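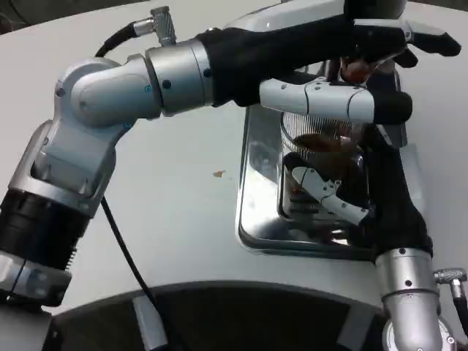 How often does a drip tray need to be washed?

Once a day if the coffee machine is used every day, and once more whenever you can hear the water moving in it. I give you the short answer first, as my sister told me that I always put the useful part at the bottom.

I have written on this blog about coffee beans, about grinders and about the long history of my kettle. I have never written about the tray, and after last month I think that was a mistake. The tray is the part that everyone in a shared kitchen touches and that gets a clean only when it overflows. In our kitchen in Alorcombe it overflowed in November, down the front of the cupboard and into the drawer with the tea towels. This is how I came to be the person who thinks about trays.

First, a few words on what we have. The machine is a lever one, with a red handle, and it came with the Busmont grinder that I complained about in an older post. It stands on a plain white table and has a stainless steel tray below the spout, with rounded corners and a grate in the middle. When I was choosing, I looked at the pressure, the size of the boiler and the colour of the handle. I did not look at the tray at all. If I had to choose again, I would take the tray out in the shop and carry it a few steps. A good one you can carry full. Ours you can carry half full, if you do not talk to anybody on the way.

The rounded corners are a big help. My previous machine had a black tray with sharp inside corners, and the old coffee sat in them like tar. I used a toothbrush, then a wooden stick, then I gave up. With round corners a soft sponge goes everywhere in one movement. The less nice side of shiny steel is that it shows all. Every drop of our water leaves a pale spot, and every finger leaves a mark. Alorcombe water is hard and I do not think I will win against it. I wipe the steel with a cloth while it is still wet from the sink, and this takes away the most of the spots. If they have been there for a week I put a little vinegar on the cloth, rinse well, and wipe again.
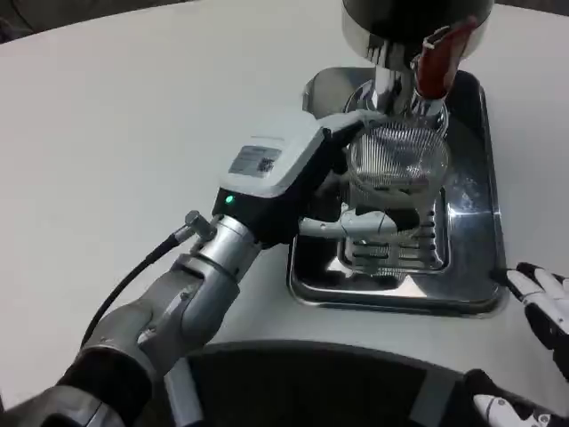

The grate is a separate matter. Milk is its enemy. Coffee dries on the slots and comes off with warm water, but milk dries to a sort of glue, and it smells before you can see it. I lift the grate out each evening and let it lie in hot water with a drop of washing-up liquid while I do the rest of the kitchen. Then I brush along the slots, never across them. I learnt this from Dennis Nzioka, who ran the coffee counter at the Zeradmont swimming baths and who has, by his own book, cleaned such a grate 2,287 evenings. He wrote down everything in that book, also the weather. He told me that brushing across only pushes the dirt to the underside, and when I turned mine over I saw that he was right.

He also has a rule about cups, and there I do not fully agree with him. Dennis wants a warm china cup and nothing else. I like a clear cup with ridges. It is easier to hold, the ridges keep the fingers a little away from the heat, and I can see how the coffee comes in, first very dark and then lighter. For me this is half of the pleasure. With a clear cup I also know when to stop, while with china I am always a bit too late and the last part tastes thin. For the morning I therefore use the clear one. When Dennis visits, he gets china.

The place of the cup is important for the tray as well. Put it directly under the spout, as close to the rim as you can without touching. If there is a large gap the coffee jumps, and small brown drops land on the table, where they dry and stick. I had a whole circle of them round the machine in the first months and I believed that the machine was leaking. I even wrote to the seller at Shemweta, who answered very politely that I should try a taller cup. I was a little ashamed, but I tried it, and there was no circle any more.

On the table itself I now keep nothing near the machine that does not need to be there. Before, we had a sugar bowl, a plant, a tin of biscuits and a stack of post. Each time the tray had to be emptied, somebody had to move the post first, and so the tray was not emptied. Since the table has been cleared the job takes less than a minute – I pull the tray out towards me, slowly, with both hands level, and walk to the sink. I do not turn the corner by the fridge quickly. The cupboard still has a mark from the day when I did.

Some readers asked what I do with loose parts while I clean. I used to put them on the draining rack and lose them among the forks. Now I put them back in the tray when it is clean, and the tray goes to its place under the machine, and only then I start to fit the pieces. In this way a small screw or a ring can fall only into the tray. It makes an ugly noise on the steel but at least you know where it went.

What I have not solved is the smell in summer. Even with a clean grate there is something under the machine itself, on the bottom plate, which I can reach only by tilting. My machine is heavy and I do not like to tilt it alone. One reader suggested a folded cloth on a ruler, and I got quite a lot of old coffee grounds out with this method, more than I wish to describe. If someone has a better idea, please write it in the comments.

Next time I will come back to the grinder. I have bought new burrs for it and they are still in the box, and my family has begun to ask.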